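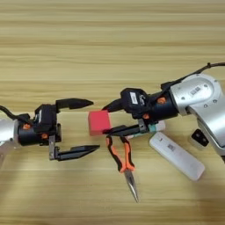 Finally sorting out the work table this month. Step one was getting everything off it so I could see the grain again, and then deciding what gets to live on it. So far the list is short. The needle-nose pliers with the orange and black handles stay within reach, and so does the red foam cube. Everything else has to earn a spot.

2/ The top is pale wood with the grain running the long way. I bought it secondhand in July for $145, legs included. The seller had used it for sewing. It had one coffee ring and a lot of tape residue.

3/ Tape residue: warm water and dish soap first, then a plastic scraper held nearly flat. Go with the grain. I tried going across it in one corner and left marks I can still feel with a fingernail.

4/ For finish I used Drustmont hard wax, the matte one. 2 thin coats, a night between them, buffed with an old T-shirt. Light sand with 500 grit before the second coat. The can says you can skip that. I wouldn't.

5/ Someone asked about the foam. I buy it as scrap blocks and cut cubes with a long snap-off blade. I use them as spacers and for propping up small parts while glue sets. Soft foam doesn't scratch the wax and it gives a little if you squeeze it. Bright colors are easier to find on pale wood. I had gray ones before and kept losing them on the floor.

6/ Pliers. I own too many. The needle-nose pair does most of the work, mainly bending wire and pulling out staples. The rest went into a Jerklow drawer insert, which cost $39 and is a bit too wide for my drawer. I trimmed one side with a handsaw. Fits now.

7/ Don't store pliers straight on a fresh wax finish. Give it a full week. I set a clamp down on day three and it left a dull patch. Rubbed more wax in and it mostly went away.

8/ Still to do: a shelf under the table for the foam scraps, and something for the cord that runs along the baseboard. I have a Hakala clip set in a box somewhere.

9/ For the person who asked about height, mine is set so I can rest my elbows on it sitting down. I tried it higher for standing and my neck complained by lunch. Put it back the same afternoon.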